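Open Day Laundry Set – README

By Katherine Bedoya
November

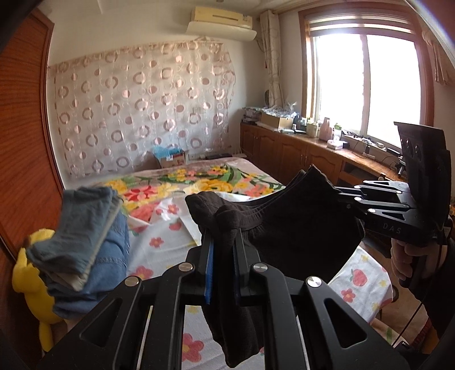

*A black garment between two hand-held grippers, over the bed. Folded clothes at left.*

## What you have downloaded

Recordings from the Drasta open day, when we let the public fold laundry with hand-held grippers and kept the results. There are 95 episodes, made over one long Tuesday and spread across 3 rooms. Visitors did most of them. Staff did the rest, and the staff episodes are not noticeably better.

The original plan was a demonstration. Benedito Quintana would fold for ten minutes, people would nod, and everyone would go and find the coffee. A woman in the second group asked if she could have a turn, Benedito handed over the grippers, and from then on he was running a queue.

If you came here for clean expert demonstrations, take the Lelavard set instead. Those were recorded by trained operators with a script and a great deal of patience. Ours has hesitation, second thoughts, and a man who folded the same T-shirt four ways to see which he liked.

## The task

Each episode starts with one garment on the bed and one person holding a gripper in each hand. The person picks the garment up, straightens it out, folds it, and puts it on the stack. We did not say how to fold. We did say "please add it to the stack," which some people took as advice.

An episode ends when the visitor says "done." We kept that rule even when the thing on the bed was plainly not done. Itzel Ochoa argued for a quality bar, lost, and was given the job of labeling quality afterward. Her labels are good and I would trust them over mine.

Dark clothes are over-represented. People were told to choose what they liked from the basket, and they liked black.

## Layout

```
openday/
 episodes/
 0001/
 left/
 right/
 notes.txt
 ...
 labels/
 outcome.csv
 garment.csv
 folds.csv
 splits/
 train.txt
 held_out.txt
 README.md
```

`left/` and `right/` hold the view and the finger opening from each gripper. Left means the visitor's left hand. In the first hour we had them the other way around, and those folders were renamed by hand, with a second person checking. If you find one we missed, write to Eliécer Llanos, who did the renaming and would rather hear it from you than from me.

`notes.txt` is whatever the person at the desk typed. Some are useful ("sleeve caught, recovered on second try"). Some are not ("nice jumper"). A few are blank, and those all fall at lunch.

## Labels

`outcome.csv` has one row per episode and uses these values:

- `folded` – a flat, recognizable fold, on the stack
- `folded_off` – a decent fold that was left somewhere else
- `bundle` – compact, in a way, but no fold in it
- `abandoned` – the visitor stopped and gave the grippers back
- `staff_rescue` – one of us stepped in

`garment.csv` gives type and main color. Type is coarse on purpose. We spent most of an afternoon on whether a long cardigan is a top or a coat, and then collapsed both into `upper`.

`folds.csv` marks the start of each grasp, lift, fold and release. There are 2173 marks in total. Itzel placed the first pass and Nayeli Chambi went over it. Where they disagreed they talked it out and kept one value, so there is no agreement score to quote. That was a mistake, and we will keep both passes next time.

## Notes on how it went

People are polite to cloth for the first minute. They pinch an edge, lift it a little, look at us, and set it down. Then something slides and they go in with both hands and the real folding starts. If you are cutting the early part of each episode to save space, try not to cut all of it, as those small careful lifts are where most of the regrasping lives.

The commonest trouble was a garment lifted from somewhere in the middle. It bunches over the fingers, the rest hangs down, and one corner goes off to the side with the other gripper. Almost everyone got into this position sooner or later. The way out is to find an edge, which is hard to do when all the edges are hiding and the cloth is black. Some visitors shook it. Shaking works better than it deserves to.

Denim gave the least trouble. It stays where you put it. Children did very well with denim and very badly with anything knitted, and told us so.

The patterned bedding was left in place throughout. Irness, who lent us the rooms, offered plain gray covers and we said no. A folding policy that only works on a gray sheet is not going to enjoy anyone's home, and we would like it to find that out early. The strawberries stay.

Windows were left uncovered as far as people wanted. In some episodes the glass goes completely white. We did not correct for it.

## Splits

`held_out.txt` lists every episode from 5 visitors who appear nowhere else. `train.txt` has everything else. We split by person because people fold the way their mothers fold, and a random split lets the model learn the mothers.

Please don't tune on the held-out list. It is small, and you will be able to talk yourself into anything.

## Known problems

- A cable sometimes crosses the garment and moves with it. It is not part of the garment. One of our early models took a different view.
- Several visitors talked through the whole episode with their hands, grippers included. These stretches are marked `idle` in `folds.csv`, though they are far from idle.
- Finger opening reads slightly wide when the cloth is thick. Compare within an episode and you will be fine.
- The stack grows during the day and gets leveled now and then. Its height tells you nothing about the previous episode.
- Episodes recorded after four o'clock are darker and quicker. The coffee had run out.

## What it is good for

We have used it to train a grasp-point picker and to test whether a model can tell a fold from a bundle. The second went better. Nayeli has had some luck using the abandoned episodes as examples of when to give up, a skill our own robot has yet to show any interest in.

It is too small to train a full folding policy from nothing. It does fairly well mixed into a larger set, where it adds the kind of mess the larger set has been cleaned of.

## Consent and use

Every adult signed before picking up the grippers, and a parent signed for each child. Voices were not recorded. Hands and sleeves do appear. Two visitors asked afterward to be taken out, and their episodes are gone, so the numbering has gaps. Please don't write to tell us about the gaps.

Free for research and teaching. If you want to put it in a product, ask first.

## Changes

- Second release: outcome labels corrected, `folded_off` added, left and right fixed for the first hour
- First release: left and right wrong for the first hour

Questions about labels go to Itzel, questions about the recordings to Benedito. The next open day will be towels.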